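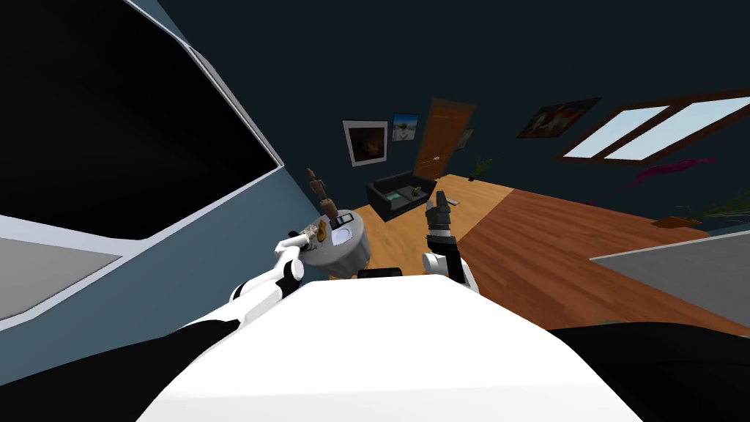

Umo Conduct Set for Two-Arm Home Robots

Sold by Bresitz. Rules and test room by Stamley.
Price: $1349 per site, tax not included
Format: download, with a printed rule book posted on request
Availability: in stock

Overview

The Umo Conduct Set is a written set of working rules for two-arm robots used in living areas, together with a simulated room to check them in. It is meant for teams that already have a robot and controller and need an agreed way of saying what the arms may and may not do around ordinary furniture.

The rules are in plain language. Each one has a number, a short statement, the condition that triggers it and the evidence a tester should keep. They can be used without the simulated room, but most buyers run the room first and take the rules to hardware once the behaviour has settled.

The set does not replace the safety requirements that apply in your state, province or territory, and buying it does not certify a robot. It covers good practice in handling and conduct, which is the part that tends to be left to whoever is at the keyboard.

What is included

The rule book, second edition, as a PDF and as an editable document
The Paiva room, a furnished living area for use in simulation
200 prepared starting layouts for the Paiva room
Log templates for single runs and for a full assessment
A blank deviation form
Twelve months of corrections and minor updates

The Paiva room

Paiva is a small living area with a wooden floor, a round side table, a black sofa and a wooden door. There are pictures on the walls and plants near them. Most of the handling work happens at the side table, where a wooden mannequin figure shares the top with smaller, flatter things.

The mannequin is there on purpose. It is tall and narrow, so it tests the rules on upright objects next to the one being handled. Rule 14 asks the controller to treat any object taller than it is wide as liable to topple, and to plan the wrist path on that assumption even when the figure is not the target. A run in which the figure is nudged but stays up is still recorded as a contact.

Light levels in the room are deliberately uneven. Dark furniture against a dark wall is common in real homes and gives vision systems trouble, so the set does not offer a brighter version.

Rules for the idle arm

Part 3 of the book deals with the arm that is not doing the job. In our experience this is where teams have the fewest written rules. A controller will often be well tuned for the working arm and leave the other wherever the last task put it.

3.1 An idle arm has a declared rest pose. The pose is written down before the run and does not change during it.

3.2 If the rest pose has the hand raised, the fingers may be open or closed, but the choice is part of the declaration.

3.3 The idle arm does not cross the centre line of the torso while the other gripper is closed on an object.

3.4 An idle arm that has to move for balance or for a better camera view is no longer idle. Log the change and apply Part 2.

3.5 Both arms stop on a stop command. Stopping the working arm alone does not count.

Rule 3.5 draws the most questions from new buyers. Some controllers treat the arms as separate machines with separate stops, and there may be good reasons for that on a factory line. In a living area the person calling the stop cannot be expected to pick an arm.

Rules for approach and grip

Part 2 covers the working arm, from the first movement toward the table until the hand is clear again.

2.1 Name the target before moving. If the target cannot be told apart from its neighbours, do not start.

2.2 Approach from the side with the most free space. If both sides are equally crowded, approach from the robot's own side of the table.

2.3 Slow down before the hand passes over the table edge. The reduced speed is set by the site and recorded on the cover sheet.

2.4 Do not rest any part of the hand or forearm on the furniture.

2.5 Soft or crumpled items are gripped at the lowest force that holds them. Set the force first on something of no value.

2.6 Before letting go, check that the object is supported from below.

2.7 After letting go, withdraw along the approach path unless that path has been blocked.

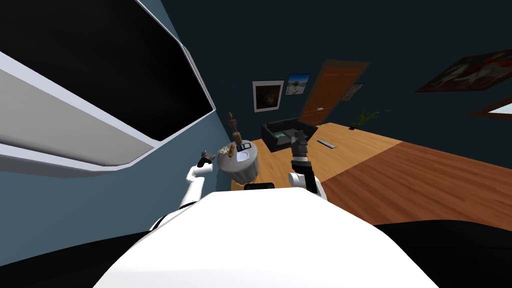 Rule 2.2 was rewritten for the second edition. The first edition told the robot to approach from the side nearest the target, which was easy to check but sent the gripper past other objects more often than it should have. Sites still working to the first edition should change over at their next assessment – the log templates for the two editions are not interchangeable.

Speed and force limits are left blank in the book. Robots differ too much for one number to be useful, and a figure printed by us would end up being copied without a test. The cover sheet has space for your limits, the name of the person who set them and the month they were set.

Floor items

Part 4 is short. Anything lying on the floor is treated as an obstacle until it has been identified, including items thin enough to roll over. A remote control is the usual case. The robot may ask for it to be moved or go around it. It may not push it aside with the base, and it may not pick it up unless that is the named task.

Running an assessment

A full assessment uses all 200 layouts, each run 15 times, for 3000 runs. Each run has a limit of 60 seconds. A run that reaches the limit is logged as incomplete and is not repeated.

Do not change the controller part way through. If a fault has to be fixed, close the assessment, note how far it went and start a new one. Partial results from different controller versions must not be added together.

Keep the video or state log for every run that includes a contact, a drop or a stop. Other logs can be deleted once the summary has been signed.

Moving to hardware

Passing in the Paiva room means the rules were followed in simulation. It says very little about grip, wear or cable drag. Part 6 of the book sets out a staged move to a real robot, starting with an unloaded arm at reduced speed and a person at the stop control for the whole session. The person at the stop has no other job. They do not take notes or operate the laptop.

Deviations

Some sites will need to break a rule. A narrow room may make 2.2 impossible, for instance. Use the deviation form, say which rule, where it applies and what is done in its place, and have it signed by someone who did not write the controller. Deviations lapse when the furniture or the robot changes.

Requirements

A simulator that can load standard scene files
A robot model with two arms and a gripper on each
Enough storage for your logs – video takes up far more room than state logs

No robot model is supplied. Single-arm robots can use Parts 2, 4 and 6, but the full assessment cannot be signed off without Part 3.

Licence and support

One licence covers one site and any number of robots at it. You may edit the rule book for your own use, provided altered rules are renumbered so they are not mistaken for ours.

Questions about the rules go to Ronaldo Queiroz at Stamley. Orders, invoices and download problems are handled by Bresitz. Please include your edition number when you write.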